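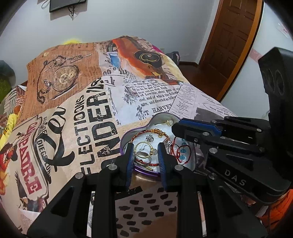
The lower and right units at the tin, ribbed blue pads on the lower one.

Service Interval

The log entry for 03/07/2022 read: left unit, tip alignment, open. It had read the same way through most of February.

The technician set the heart-shaped tin on the printed sheet and put both grippers over it. The Kirnside manual called for a steel gauge block at this step. The block had gone back to Brorberg for certification. A ring was a better test in any case. A block has two flat faces and forgives a bad tip. A thin gold ring with small stones on it does not.

Procedure, as amended: close the left unit slowly on the band. Watch the pads. If one pad makes contact before the other, the ring turns. Open, correct, repeat.

The ring turned.

The technician opened the fingertips and looked down the linkage. Four pivot pins. Three were quiet under a fingernail. The fourth moved by an amount that could be felt and not seen. The counter stood at nearly 2,000 cycles. The pins were supposed to be checked every 600, and the column for the last check held a set of initials that the technician recognized as her own.

She had no memory of it. She remembered that week, the phone calls, the drive to her mother's house and back, the tin on the passenger seat. She did not remember a pin.

She drove it out with a punch, wiped the bore, and measured it. The bore was round. The pin was worn on one side. She fitted a new one, put a drop of Purovix on each end, and worked the arms by hand until the oil spread. She wrote down the part number. Under "cause" she wrote "missed inspection" and left the old initials as they were.

The right unit she checked and passed. Its small dark screw took no further turn.

Then the ring again. The left unit closed. Both pads met the band together, and the round whitish stone stayed where it was, facing right. She lifted the ring 2 millimeters off the padding, held it for a count, and set it down. She did this until the result was boring.

The form asked for the test object. Holanda, who received the forms, accepted "block" or "other." She checked "other." The line beside it was long enough for a few words. She wrote "ring, gold, 1," and then the weight, which she had to look up.

The next inspection was due at 600 cycles. She reset the counter and closed the tin.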